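Komora Publishes Workplace Email and Meeting Guide for Small Firms

Komora, a business communication trainer, has released a free guide to everyday manners at work. It runs to 43 pages and is written for offices without a human resources department.
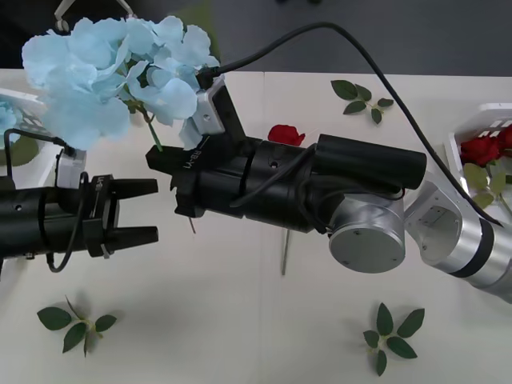
What the guide covers

The first part deals with email: greetings, reply times and when to copy in a manager. The second deals with meetings – who speaks first, how to disagree, and how to end on time. 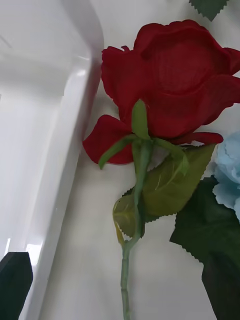 Komora drew the advice from questions sent in by staff at 59 client firms. Many asked about thank-you gestures between coworkers. The guide suggests a short note, or something small for the desk, and a red fabric rose will do as well as a fresh one. Gifts to a supervisor are better left alone.

Early readers

Pesel and Clemus tried the draft with their own teams in August.

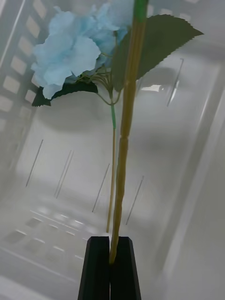
Nedeljković wrote that the chapter on interrupting was the one its staff passed around, and asked for more on phone calls. Komora has added nine sample phone scripts to the final version.

Availability

The guide can be downloaded from the Komora website. A printed run of 1,000 copies will go to clients first.

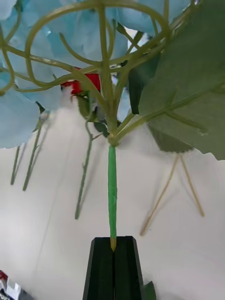
Artificial hydrangea on a green-taped stem.

Press inquiries: Komora press office, open from 9 a.m.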